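# Kitchen Robot Fault Study: We're Looking for Participants

Trulberg's home robot group needs people to help us get to the bottom of a failure we can't fully explain yet.

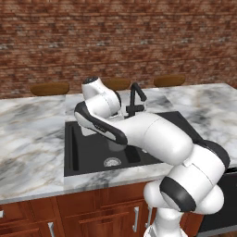 **Do I need to know anything about robots to take part?**

Anybody who has washed dishes by hand for a good part of their life knows enough, and we'll teach you the rest in the first hour.

## What went wrong

Our arm software, Wodix, runs household chores in simulation long before it gets near a real kitchen. Sink work has always been the hard one. In December we ran a long batch of sink trials, 621 in all, and in 8 of them the arm kept pushing after it should have stopped. The contact limit was set correctly. The stop signal was sent. The arm went on pressing down into the basin for nearly 10 seconds before the controller let go.

In simulation that costs you a bad log file. In a real kitchen it could mean a broken plate under somebody's hand, so Zhuoran Jia, who runs safety for the group, put all sink work on physical arms on hold that same afternoon. The hold is still on. It stays on until we can make the fault happen on purpose and then make it stop happening.

We have two theories. One is that the controller loses track of which surface it's touching when the arm is folded over the edge of the basin. The other is that our recovery routine (the bit that says "back up and try again") is fighting the stop command. Xinyi Gu likes the first, Guilan Jin likes the second, and they've both been very good-humored about it so far!

## Where you come in

The software has seen the same few ways of reaching into a sink over and over, because the same few engineers taught it. We want 50 people who don't work here to drive the simulated arm and show it something new. You'll sit at a workstation with a hand controller and a screen, and you'll do things like:

- reach down to the drain from different angles
- pick up and set down dishes at the bottom of the basin
- work around the faucet without bumping it
- bump it anyway, when we ask you to
- hit the stop button at moments you choose, and tell us how the response felt

That last one matters a lot to us. The logs tell us when the arm stopped. They don't tell us when a person expected it to, and we think the gap between the two is where this problem has been hiding.

All of the sessions are in simulation. You won't be near a moving arm at any point.

## The practical stuff

Sessions are held at our Tamport office, on the ground floor, with step-free access from the parking lot. Each one is a single visit of three hours with a proper break in the middle. Morning sessions start at 9:30 and afternoon ones at 1:30. You'll be paid for your time, including the break, and we cover parking or bus fare.

You should be 18 or older and comfortable looking at a screen for half an hour at a stretch. Left-handed people, please apply! Almost all of our existing data comes from right-handed drivers. If you've had motion sickness from video games, let us know and we'll set you up with the fixed view.

We record your controller movements, your stop presses, and a short interview at the end. We don't record your face. You can quit partway through and still be paid for the full session, and you can ask us to delete your data up to a month afterward.

## How to apply

Pick up a form at the Tamport front desk or call the main office and ask for Anqi Fu, who is doing the scheduling. Tell her which hand you use, whether mornings or afternoons suit you, and whether you've ever worked in a restaurant kitchen. (It isn't required, but we'd love a few dishwashers.)

Questions about the fault itself can go to Zeeshan Khokhar. He wrote most of the stop logic and is happy to talk about it for as long as you'll let him. Everyone who takes part will get a copy of the fault report when it's finished, including the parts where we were wrong.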